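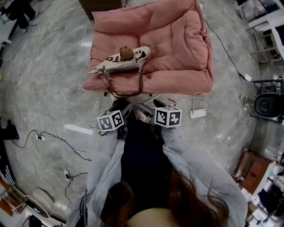

Dodemska holiday flat, ground floor
Changeover safety check, with comments
Date: 2022-02-02
Checked by: Svend Lauritsen
Last full check: September

OK = fine as is. FIX = do before next guests. WATCH = leave but look again.

ENTRANCE AND HALL

Front door opens fully, lock turns from inside without key: OK
Key safe closes properly: FIX. Lid sticks, have to press hard at the bottom corner. Code changed anyway.
Outside lamp: OK
Doormat flat, no curled edge: FIX. Curled at the left. Old one was worse but still a trip. Bin it, get the rubber-backed sort.
Coat hooks tight: OK, one re-screwed while I was there.
Step down to hall marked: WATCH. White strip is wearing off in the middle where everyone treads.

LIVING ROOM

Smoke alarm tested: OK. Loud.
Windows, catches and restrictors: left one OK, right one FIX. Restrictor screw has gone missing. Do not let to a family until done.
Blind cords tied up out of reach: OK. Cleat is a bit loose, WATCH.
Bookcase fixed to wall: OK. Pulled it hard.
Sockets, no cracks or scorch marks: OK
Extension lead behind telly: FIX. Two plugged into each other again!! Took one away. Please stop putting it back.
Loose cushions, bags, throws clear of the walking route between door and sofa: OK at time of check. Bag straps and chains are the thing to look for, feet go straight through them in the dark.
Heater not covered, nothing within arm's reach of it: OK
Lamp by sofa: OK but bulb is too strong for the shade, swap for a lower one.

KITCHEN

Gas hob, all rings light and go out cleanly: back right FIX. Clicks and clicks then catches with a thump. Rang Eskildsen, they will come out. Note left on hob not to use that ring.
Carbon monoxide alarm: OK, tested, date on back still good.
Fire blanket on hook, tapes hanging free: OK. Somebody had hung a tea towel over it, moved.
Extinguisher needle in green: OK
Hot tap: WATCH. Came through very hot. Did not have the thermometer with me, bring it next time.
Fridge seal: OK after a wipe.
Under sink, no drips: OK. Dishwasher tablets were down there on the floor of the cupboard, now on top shelf. They must live on the top shelf. Childeren get in that cupboard first thing.
Knives in block not loose in drawer: FIX, done.
Kettle lead: OK
Bin lid: cracked, sharp bit. New bin ordered from Traso.

BATHROOM

Bath mat suckers: FIX. Half of them don't hold. Replace, don't wash again.
Grab rail: OK, solid
Fan runs: OK but noisy, full of fluff. Cleaned the cover.
Light pull cord: OK
Lock can be opened from outside with a coin: OK
Medicine cabinet empty: no, left tablets from last guests. Taken to the chemist.
Sealant by taps: WATCH, going black.

BEDROOMS

Smoke alarm, front: OK
Smoke alarm, back: FIX. Chirping. Battery changed, still chirping, so whole unit. Have ordered the Clota one, same as in the front, 12 weeks they say, which is no good. Will buy something off the shelf for now.
Bunk ladder: OK
Bunk top rail: OK, all bolts done up
Mattresses, no springs through: OK
Window opens wide enough to climb out: OK both rooms
Wardrobe strap: FIX, unhooked again. Rehooked. Needs a proper bracket.

OUTSIDE

Path: slippery by the water butt. Scrubbed, salted. WATCH
Gate latch: OK
Shed locked: OK
Meter reading while I was there: 952

PAPERS IN THE FOLDER

Emergency numbers: OK
Gas certificate: copy is there, hard to read, print again
Fire exit plan: FIX. Still shows the old kitchen door
Guest book: fine, someone has written more than 100 words about the shower. Worth a read, it's about the temperature so see hot tap above.

Must be done before next guests: window restrictor, back bedroom alarm, hob ring, bath mat, wardrobe bracket. Spent 2 hours on this one, normally less.

Spare keys back on the hook. Heating left on low.

S.L.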